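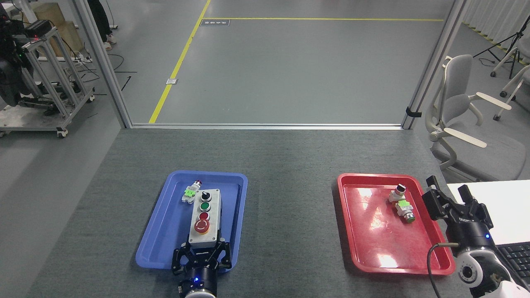 **Parallel fingers or suction for moving push-button components between trays?**

Our laboratory is comparing two end effectors for a sorting task: the Vollden parallel gripper and the Mondby suction cup. The parts are selector switches and push buttons with contact blocks. The Vollden unit completed 100 transfers with four drops, all of them on parts lying on their side. Which would members recommend?
K. Hlongwane

**Reply 1 (accepted)**

Parallel fingers are preferable. The curved button bodies offer little flat area for a cup to seal against. I would advise reducing the closing force to 40 per cent and fitting rubber pads to the fingertips. Please repeat the trial with at least 200 transfers per gripper, keeping the starting positions identical for both. Glare from a glossy tray may also affect the wrist camera, and a matt liner is inexpensive.
Fotini Chatzigeorgiou

**Reply 2**

We use suction at our site and it is satisfactory. Ours are flat parts, however.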